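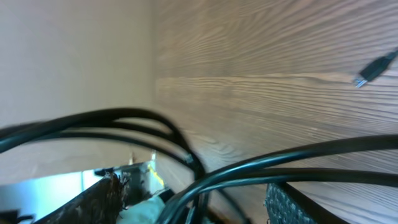 The Cable Question

I own more cables than devices. I suspect most people do, and I suspect most people handle it the way I have, with a drawer you open only from the side, like a cage. Mine is in the desk I bought when I moved to Plalton, and last Friday it stopped closing.

So I did what the articles tell you to do. I got everything out and put it where I could see it. This is supposed to be clarifying. What it clarified was that I have been paying rent on a room whose main tenant is black rubber.

The first hour went to untangling. You pick an end, any end, and follow it until it goes under something, then you pull, and something else across the pile moves. I had a USB plug in one hand for a good ten minutes before I found out what the other end was, and the other end was also a USB plug. I have no memory of owning anything that wanted this.

Then there's the matter of the box. Every cable project has a cardboard box, and the box is where the project goes to lie down. I promised myself that nothing would go into it without a label. I have a label maker, a Vollstead, bought for the last time I did this. It needs a charging cable. You're ahead of me.
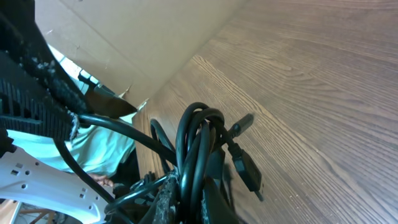

Karthik Sarkar maintains that the whole business is a waste of a Friday, and that the correct method is to throw out every cable you can't name in 3 seconds. He told me this over the phone while I was on the floor feeling around under the desk. I tried it. I picked one up and said "printer," with confidence, and remembered that I gave the printer away when I left the old apartment. Did I throw the cable out? I did not. What if the printer comes back.

He also believes in velcro ties, and on that we agree. I ordered a pack of 60 from Sustau, which seemed like plenty to me and an insult to the pile. They're the soft kind with the little slot at one end, and for the first dozen I was very happy. Fold the cable over your hand, wrap, tuck the end through, set it down. There's a technique where you alternate the direction of each loop so it doesn't twist up later, and I can do it properly for two loops before I revert to the method I learned in childhood, which is winding it around my elbow like a garden hose.

The sorting itself ended up in groups that made sense at the time. One for things I use. One for things I might use, a category with no upper limit. One for the ones with a strange little end that fits nothing in the house but looks expensive. I spent far too long on that last group, looking up connector shapes and reading a forum argument that ran to 200 posts and never did say what mine was called.

I will say that a single cable lying on a clean stretch of wood is a nice thing to look at. It has a beginning and an end. You could almost believe the rest would be like that.

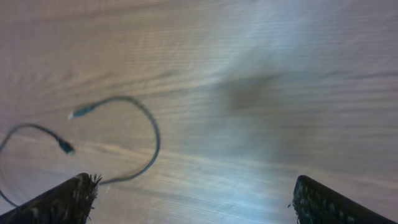
Where It All Went

The things I use are in the drawer, tied, and the drawer closes. I have been opening and closing it more than is strictly necessary.

The might-use group got a cloth bag from a Hutapea conference I attended mostly for the lunch. It hangs on the back of the closet door, and I've already been into it once, for an extension I'd have sworn I'd never need again. Karthik has been informed.

The unidentified ones are in the box after all, unlabeled, because the label maker is still dead. If you know of a plug that's flat on one side, sort of pinched on the other, and slightly smaller than you'd expect, write to me. I have four of them.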